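ENVS 148 — Soils, Water, Waste
Lecture notes, unit 13: Groundwater and old landfills
Instructor: Mandla Shabalala

Notes from the April lecture, typed up fast. Slides have the maps, these don't. Read before lab.

Where we left off

Unit 12 was surface runoff. Now the slow stuff. Rain goes down through soil, keeps going, hits the water table. Anything buried above the water table gets rinsed on the way. The rinse water is called leachate. Know that word, it's on the midterm.

What's in leachate depends on what's in the ground. Old household dumps: ammonia, chloride, iron, lots of dissolved organic matter. Industrial dumps: solvents, metals, sometimes oil floating on top.

Why old dumps leak

Modern landfill has a liner (clay plus a plastic sheet), a drain layer, a pump, a cap. Old ones have a hole. Often a gravel pit or quarry, because the hole was already there and free. Gravel is the worst place you could pick. Water moves thru it fast and very little sticks.

Clay is slow. Sand in the middle. Review the conductivity table from unit 11 if this is fuzzy.

Also — dumps weren't mapped well. Boundaries on paper are often off by a field or so.

Case: Oltwood

Old quarry, filled over a couple of decades, covered with soil and grassed. Farkedent creek runs along the low side. Complaints started with orange staining on the creek bed. That's iron. It dissolves where there's no oxygen (inside the dump), travels, then drops out as rust when it meets air.

Numbers for the problem set:
Distance from edge of fill to creek: 700 feet
Chloride at the well nearest the fill: 271 mg/L
Chloride at the upstream well: 13 mg/L

Chloride is a good tracer. Doesn't stick to soil, doesn't break down, cheap to test. If the downhill well is high and the uphill well is low, something in between is adding it. Could be road salt! Always check for a road. At Oltwood the only road is on the far side of the creek, so we can drop that one.

Ammonia acts differently. Sticks to clay, gets eaten by bacteria if there's oxygen. So it lags behind the chloride and may never reach the creek. Absence of ammonia does not mean absence of leachate. People lose points on this every year.

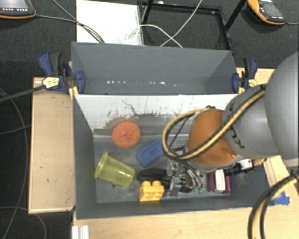

What you can do about it

Cap it. Keeps rain out, less leachate. Cheapest, and usually first. Doesn't help if the waste already sits below the water table.

Pump and treat. Wells downhill, pull the water up, clean it, put it back. Works but you may be pumping for decades. Power bill never stops.

Reactive wall. Trench across the flow path filled with something that grabs or breaks down the contaminent. Good for solvents (iron filings), poor for chloride.

Dig it up. Expensive, smelly, and the waste has to go somewhere else. Juhl did this because the fill was small and shallow. Mevelach looked at it and went with a cap and monitoring wells.

Leave it and watch. A real option, but needs a real sampling plan with a trigger level written down ahead of time.

For lab

Bring the Oltwood well map and a ruler. We draw contours by hand first, then flow lines at right angles to them. Pencil please.

Problem set: questions 1 to 5. For question 4 assume the flow is straight toward the creek — it isn't quite, but close enough for the arithmetic. Show units at every step. Due at the start of lab, paper copy, name on both sheets.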